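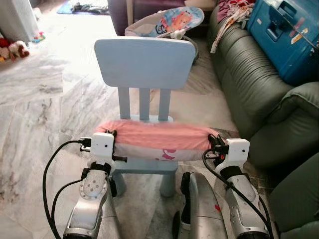

Site visit: Zelex payroll processing centre, Drimton

The payroll working group visited the Zelex processing centre at Drimton on April 26, 2021. The purpose was to see how casual and sessional staff records move from timesheet to bank file, ahead of the university's decision on whether to renew its contract. Attending were Berhanu Alemneh (human resources), Smaranda Grecu (student employment) and myself. Our host was Emilian Ilie, operations manager.

The centre occupies the second floor of a former telephone exchange. Visitors sign in at a ground-floor desk and leave phones in lockers. The processing area is open plan, with the exceptions team in a separate room at the north end.

Intake

Timesheets arrive through three channels: the Standance web portal, a spreadsheet upload used by faculties, and scanned paper forms. Paper is still accepted from field stations and from the campus childcare program. Portal entries are checked at submission against the employee number, position code and cost centre. Spreadsheet rows are checked only after upload, in a batch that runs at 6 p.m. A row that fails is returned to the faculty contact the next morning, and the employee is not notified.

Ms. Grecu asked how many student records had failed in the February cycle. Mr. Ilie gave the figure as 372, out of 2,473 submitted. Most carried an expired position code. Codes for student positions lapse at the end of each term and have to be reissued by the hiring department, even where the same student continues in the same job.

Exceptions

Maricica Gavrilă leads the exceptions team and took us through the queue. Each item is given a reason code and a target time. Missing tax forms are sent back to the employee by email. Rate mismatches go to the faculty. Duplicate records are held until both have been compared by hand, and we watched one such comparison, which took 10 minutes and required three separate logins.

Off-cycle payments are run on Tuesdays and Fridays. The cut-off for each run is noon on the previous business day. Mr. Alemneh noted that the guidance on our own website gives the cut-off as 4 p.m. It will need to be corrected.

Calculation and bank file

The calculation engine is supplied by Sandu and hosted off site. Yoshinori Mizuno, the systems analyst, demonstrated a trial run on test data. Vacation pay, statutory holiday pay and pension deductions are calculated in that order. A variance report lists any employee whose gross pay differs from the previous period by more than a set percentage. For sessional staff the percentage is set so high that the report is of limited use, and Mr. Mizuno agreed that a separate threshold could be configured.

The bank file is released by two people using hardware tokens. The release log is kept for seven years.

Items to follow up

Zelex to confirm whether employees can be copied on spreadsheet rejections.
Student employment to ask departments for position codes covering the full academic year.
Human resources to correct the off-cycle cut-off on the website.
Zelex to quote for a separate variance threshold for sessional staff.

The tour ended at 2:30 p.m. Parking behind the building is limited to 4 visitor spaces and should be booked through reception.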